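Oil or hard finish for a wood tabletop that's going to be a work table and a sewing table?

Asked in Home & Workshop, viewed 1763 times

Hi all! So I finally bought the big table top I've been mooning over, an 82 inch slab of glued-up light wood strips, maple I think, from the salvage place out in Toltside. It came with no legs and no finish that I can detect (water soaks right in and leaves a dark spot, I tested a corner). The legs are sorted. The finish is where I'm stuck.

It's going in the back room and it'll get used for everything. I sew on it, my son does his homework on it, and now and then I'll fix a lamp or glue a chair. I don't need it to be food safe. I do need it to not grab fabric, and I really, really don't want it to go orange. My mother had a pine table that went the color of a pumpkin and I have never gotten over it.

My neighbor says mineral oil, because that's what he puts on his cutting boards. The guy at the paint counter says water-based poly, three coats, done. A friend swears by Rimis hardwax oil, but it's pricey and I can't tell if it's worth it. What would you do? And do I have to do the underside? I was kind of hoping not.

Answer 1 (accepted)

Please do the underside! I skipped it on my first one and it cupped over one winter, enough that a pencil rolled to the middle. It doesn't have to be pretty under there. Same product, same number of coats if you can stand it, and sand it just enough that it isn't hairy.

As for what to use, I'd leave the mineral oil to your neighbor's cutting boards. It never dries. Great on a board you scrub and re-oil all the time, but on a sewing table you'll be finding grease on your linen for weeks. Ask me how I know (a wedding tablecloth, not mine).

I've had hardwax oil on my bench for 12 years and I'd use it again. What I like is that you can fix one spot. Somebody sets down a wet mug, you scuff that area with a fine pad, wipe on a bit more, buff it off, and the next day you have to hunt for it. With poly you're usually stuck sanding a much bigger area to get it to blend. I paid around 311 for enough to do the table and two doors, so yes, ouch, but I still have part of a can left.

For the pumpkin problem, look for the version with a little white pigment in it. They'll call it "natural" or "raw" or something like that. Regular clear oil will warm maple up the minute it touches it, and then it'll yellow some more over the years. Try it on the underside first!

Sand to 150, stop there, vacuum, wipe. Put it on thin. Thinner than that. Take off everything you can after ten minutes or it'll go gummy. And lay the rags out flat outside to dry, don't ball them up in the trash, they can heat up and catch fire all on their own.

Answer 2

poly. its fine. wipe on kind not the brush on kind

Answer 3

I'm going to half disagree with the first answer, sorry. For fabric I'd go with a matte water-based finish. I have one on my cutting table and silk slides over it like nothing, and it has stayed nice and light through a lot of January sun (south window, no curtain, I know). It does feel a bit more like plastic under your hands, I'll give them that. And the water raises the grain on the first coat, so everything feels like a cat's tongue and you panic. Don't panic. Let it dry, hit it with 220, second coat goes on smooth.

I tried the Stesow paste wax over the top of mine for extra slip and wouldn't bother. It smelled lovely and it was gone in a month.

Whichever way you go, keep it light if light is what you love. I'm with you on the pumpkin thing. Pale wood with the grain showing is my favorite kind of top:
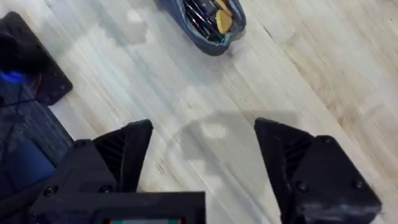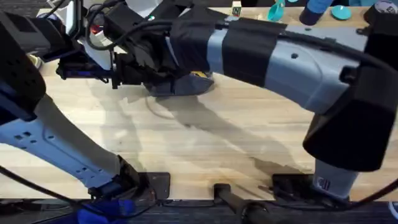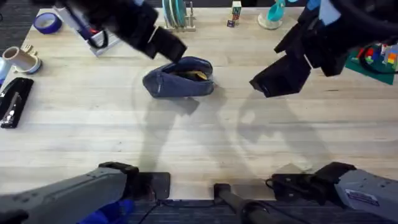
Salamatu Asante: Would you still go water-based if there are scratches in the wood already? Mine has some fine ones and I can't decide if I should sand them all out first or just live with them. I've got half a can of Atinga matte left over from the stairs, so I'd love to use it up.

Sand the ones that catch a fingernail and leave the others. Half a can should get you through a small table, but stir it really well, the flattening stuff settles at the bottom and your last coat will come out shinier or duller than the rest if you don't. Don't shake it, you'll get bubbles.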